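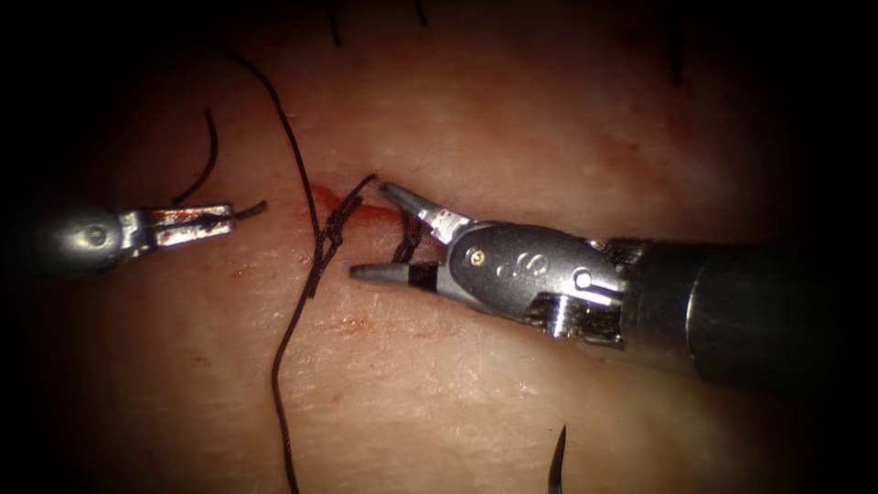

Aarti Mishra
Robot learning, suturing bench

OK, notes before I forget. The Firko policy now trains on 581 demos, and I held 40 back for testing. Big change this round is that the wrist views go in at full rate and the fixed view only gets sampled at the start of each throw. I was sure that would wreck the handoffs (the fixed view is the only one where you get both grippers and the knot together), but the error curve came down anyway! Still flattening out by step 800, so I'm stopping there next time and saving us the GPU hours.

Hung wants the thread tracker retrained before we touch anything else. I kind of agree. It keeps jumping from the live strand to old tails whenever there's a finished knot nearby, and the wrist views are full of finished knots. 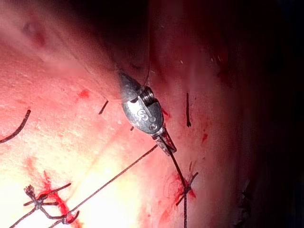 Bench 2, July

Tirum labels are merged. I threw out anything where the thread mask broke up in glare and ended up with 500 clean clips, better than I'd feared.

Jaw contact is the label I trust least. My rule was "tips within a few pixels means touching," and that falls apart from the wrist, where depth is basically a guess. With the upper jaws pointing down and their tips right at the lower gripper's, the rule fires every time, even though the lower one is still open with its other jaw stuck out to the right. So contact and grasp have to be two labels. Going to redo them in Sillico on Monday, starting with the handoffs, and leave the old column in so we can compare.
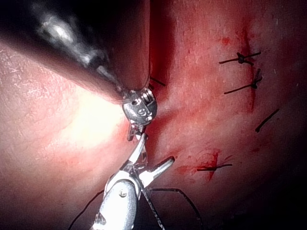
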